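Gurnlow Mill Open Day

We drove up to Gurnlow in September for the paper mill's open day. It costs nothing to get in, but you have to sign up ahead for the tour, and each group is limited to 36 people. Ours was the 10:30 group. Parking is in the field across the river, then a short walk over the footbridge.

The paper machine

The tour starts in the pulp house, where bales of cotton waste are soaked and beaten. It smells like a damp basement. From there you go up a metal staircase to a walkway over the machine, which the mill calls Ambaye after the ship that brought the first rolls over. It makes 2,000 sheets an hour on a good day. Earplugs are handed out at the door and you do need them. The guide had a headset, but I still missed most of what was said about the drying section.

After that we saw the sorting room, where sheets are checked by hand and the bad ones go back to be pulped. I had expected this to be the dull part and ended up staying longest there.

The Tendel building

The newer building across the yard is called Tendel. It has the offices, the paper testing lab and some white rooms that are open for the day. Tests include folding a strip over and over until it breaks. The heavy drawing paper got to 400 folds, and the cheap envelope stock gave out at 35. 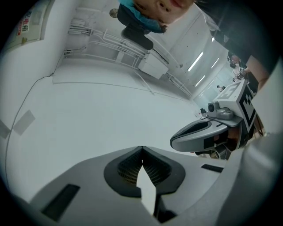
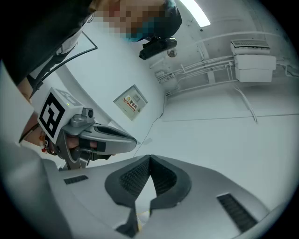 Shop and lunch

The shop sells offcuts by weight, and that is where most people were headed. I bought a bag of mixed cream and gray sheets and two pads of the Rumer watercolor paper - the rough one, not the smooth. The Rumer costs less here than at my usual store. Bring a flat folder, because the paper bags they give you bend in the wind on the bridge.

Lunch was soup and rolls in the canteen. The line was long at noon and gone by one. We left at two. Plan on half a day, and wear shoes with a good grip for the pulp house floor.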